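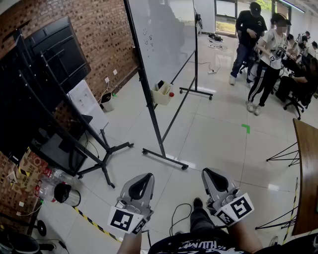 Trinwood student manipulation project, week 4. We collect two-handed demonstrations with handheld grippers, then train a policy on the recordings. Each gripper carries a square marker tag, and the tag is how we recover its pose. If the tag is more than slightly off axis, the estimate gets noisy and the take is dropped.

Count after Thursday: 1,141 takes kept. Target task is still the Mustadeck latch, 3 variants. Variant 2 has the worst drop rate.

Isamu Tsuchiya rewrote the sync script. Left and right streams now line up to within 4 ms. Before that we were trimming by hand, and Fumiko Ueda has the spreadsheet to prove it. 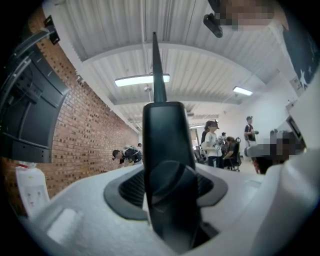
View from a gripper camera, pointed up at the ceiling lights.

Exposure is locked now. Auto exposure hunted every time a light entered the view, and feature tracking suffered for it. Girish Dubey set the value by stepping through shutter times until the tracker held for a full take.

Open items: jaw width calibration drifts over a long session. Haruto Okabe wants a zero check at the start of every take. I would settle for every tenth.

Training run goes on the Ibarra machine tonight. Baseline first, no augmentation. Numbers when I have them.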